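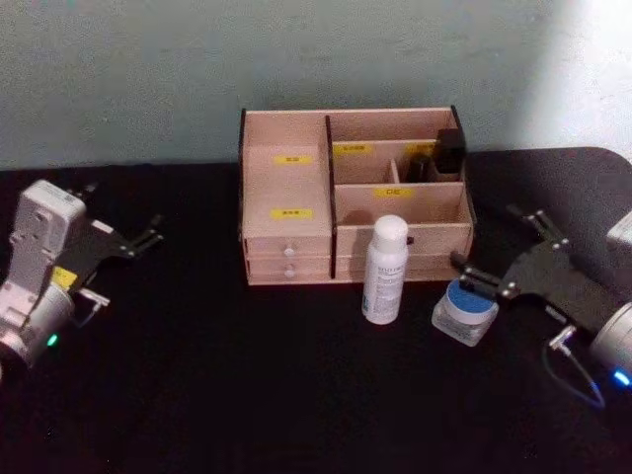 Desktop organizer, two drawers at left, open bins at right.

Flestska Trailer Posts
README and data card, version 3

Summary

Flestska is a text collection of blog posts that react to movie trailers for films adapted from novels. It holds 1,059 posts from hobby book blogs. Each post was written before its author had seen the film. The collection is meant for work on opinion and expectation in informal writing. It is too small to train a model from scratch.

Contents

posts.csv: one row per post, UTF-8, comma separated, header in the first row
films.csv: one row per film, joined to posts.csv on film_id
splits.csv: post_id and split name (train, dev, test)
guide.txt: instructions given to the annotators

Fields in posts.csv

post_id: integer, stable across versions
film_id: integer
title: post title as published
body: post text with navigation, sidebars and comments removed
has_read: yes, no or unclear; whether the author says they have read the novel
stance: positive, mixed, negative or none
month: month of posting, no day
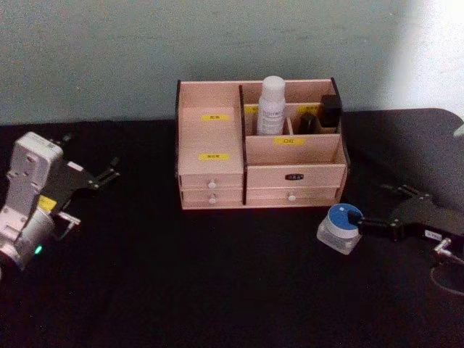

The has_read and stance fields are annotated separately and should be read separately. An author can be excited about a trailer without having opened the novel, and many are. In version 1 both values were packed into a single tag, which annotators filled in inconsistently. The organizer in the picture has the layout we moved to: two small yellow labels on the front of the same unit, one near the top and one just above the drawers, each with its own short text. Scripts written for the single tag will fail on load and need to be updated.

Collection

Posts came from Rerkico, a blog host that closed its book section in March. Blog owners were contacted through the host's message system, and only posts with written permission are included. A post was kept if it named a film, linked or embedded a trailer, and contained at least one full sentence of the author's own. Posts that only copied the studio synopsis were dropped. Of the posts kept, 731 mention the source novel by title.

Annotation

Declan Phelan and Stepan Tkachenko labeled every post independently using the Trilside annotation tool. Disagreements were settled in a second pass. Most concerned the line between mixed and none, usually in posts that praise the cast and say nothing else. Sarcasm was labeled by intended meaning where both annotators agreed on it.

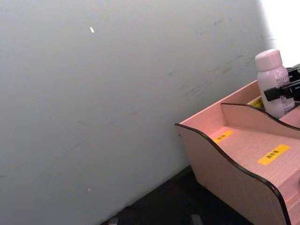 Cleaning was kept light. Spelling, repeated punctuation and lowercase sentence starts are left as published, and spaces before exclamation marks are kept. Encoding debris was removed only where it broke a word. The rule in guide.txt is to treat leftovers like the faint scuff marks and white specks on the wall in this picture: visible, small, and left where they are. Users who need normalized text should apply their own step and report it.

Known problems

Fantasy films are overrepresented.
Roughly 509 posts have a duplicated title line at the start of body.
Trailer links are not checked and many no longer resolve.
The month field reflects the blog's own clock setting.
Posts by the same author can appear in more than one split.

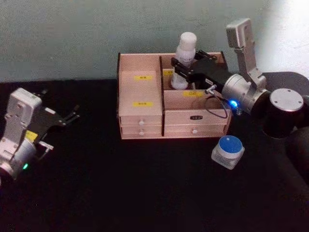
Organizer on the black tabletop, one robot arm at each side.

License and contact

Text remains the property of the blog authors and is shared for research use only. Removal requests are handled by post_id and take effect in the next version. The Leinonen mirror carries the same files but may lag by one version. Send corrections to Stepan Tkachenko with the post_id and the field name in the subject line.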